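Trorundale Wrist-View Gripper Kit

Product overview

The Trorundale kit is a two-finger gripper with an integrated wrist camera, supplied for research laboratories, technical colleges and small automation teams. It is intended for tabletop work with light household and workshop items: utensils, trays, dowels, packaging and similar goods. The kit mounts to the tool flange of most lightweight arms by means of the Bramura adapter plate, which is included.

What is supplied

Gripper body with two opposed fingers and linkage
Wrist camera, factory aligned to the gripper center line
Bramura adapter plate and fasteners
Power and data cable, 6 ft.
Khondokar control software, single-site license
Printed setup guide and calibration card

Specifications

Maximum opening between fingertips: 90 mm
Mass, including camera and adapter plate: 604 g
Supply voltage: 24 V DC
Image stream: color, 42 frames per second
Finger finish: black, matte
Replaceable parts: fingers, linkage fasteners, camera cover

Camera and field of view

The camera looks outward between the fingers, so that the work surface and both fingers stay in view during the approach. Operators can judge clearance on either side of an object without a second camera on the bench. Exposure is set automatically when the arm is started and may be locked in Khondokar. Locking is recommended for recorded work, particularly where glossy or white items are handled – reflections from these can cause the automatic setting to drift between runs.

Installation

Installation requires one hex key and no modification to the arm. The adapter plate is fitted first, followed by the gripper body and cable. Khondokar then runs a short opening and closing cycle to record the travel limits. Customers who move the kit between arms should repeat this cycle each time. Saved settings may be exported and shared among workstations covered by the same site license.

Suitable tasks

The kit is well suited to picking, placing, sorting and simple tool handling. Joined or hinged utensils call for more care than single rigid items, and we advise a slow approach with the fingers fully open. Wet handling, food production and loads with sharp edges are outside the terms of the warranty.

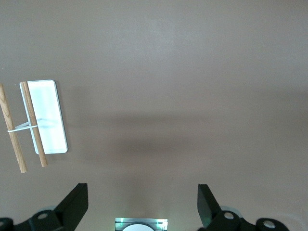 Wrist camera view: fingers open, with a tray and two banded wooden sticks on the work surface.

Service and training

Each kit is covered for twelve months from delivery. Replacement fingers are held in stock at the Sonley service center and are sold in pairs. Calibration may be carried out on site or by return to Sonley; customers returning a unit should remove the adapter plate and keep it with the arm.

A half-day training course is offered with every first order and covers mounting, exposure settings and routine inspection of the linkage. Course bookings and requests for a written quotation should be addressed to Zuzana Ondrejka, Customer Programs, Trorundale. Please state the make of arm and the number of workstations.

The current price list is valid through July.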